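I've worked in the kitchen at Munel for nine years, if you count the stretch when I was mostly peeling things. We do lunches for the offices upstairs and the odd evening function, and somewhere along the way I became the person who gets asked what "the kitchen" thinks about stuff. So when Terdale, the company that runs our building, started talking about robots doing the dishes, guess who got invited to the meeting!

I went in ready to be annoyed. I'd read the cheerful article everybody reads, where the machine takes the boring work and the people get to do something more meaningful, and I wanted to know what my meaningful thing was going to be. More onions, probably. But the guy who came to talk to us, Callum Bunting, was pretty straight about it. He said the arms are slow, they need a lot of looking after, and he wasn't going to promise us a date. I liked him for that, even though it made for a short meeting.

A few of us went over in July to see where they practice. It's a little kitchen setup with a counter and a sink, and we stood around it for most of an afternoon drinking bad coffee and asking questions.

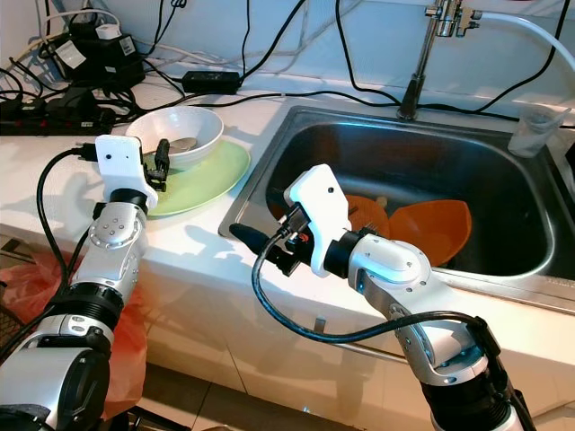
My own worry was never really the arms, it was the dish pit and who learns what in there. When I started, I washed plates for three months under a man named Hemant Kanaujia, and I picked up more about that kitchen from the dirty side than I ever did from the clean side. You see what comes back. If the squash is coming back untouched, you know before the chef does. You hear who's about to quit. Two orange plates in a sink and a bowl with the spoon still in it is a small job, sure, and I get why you'd start a machine on something that size. But someone who's new and nervous starts on a job that size too, and I'd like to know where we're planning to put that person instead.

Callum's answer was that new people would start by working with the machines. Okay, maybe. I can picture a version of that I'd be fine with (a kid of nineteen who can reset an arm is worth more on the job market than a kid who can scrub a sheet pan, and I say that as a very good scrubber of sheet pans). I can also picture the version where that job goes to a technician from outside, and our newest hire is just a person we didn't hire.

Then there's the matter of the back. I mean my actual back. I'm in my forties and I can feel every double shift I ever did at that sink. We have 25 people on the kitchen payroll and I could name the ones who wear a brace. Anybody who gets romantic about dishwashing should do it through a holiday season and then come talk to me. If something can take the late load, when everyone is wiped out and the floor is slick, I'll hold the door open for it.

What I asked Terdale for was pretty modest, I think. Keep the entry job on the schedule, with the same hours, and write down that the people in it get trained and get the raise that goes with the training. Let the kitchen decide which shifts the arms work. And let us say no to a setup that puts the person at the sink at the machine's pace, because I've worked a line that moved faster than I could and I still dream about it.

They wrote it all down. I got an email two weeks later thanking me for my "input," and a second meeting is supposed to happen once the budget's settled. I've told Hemant he's coming with me. He's retired now and says he'll only do it if there's lunch.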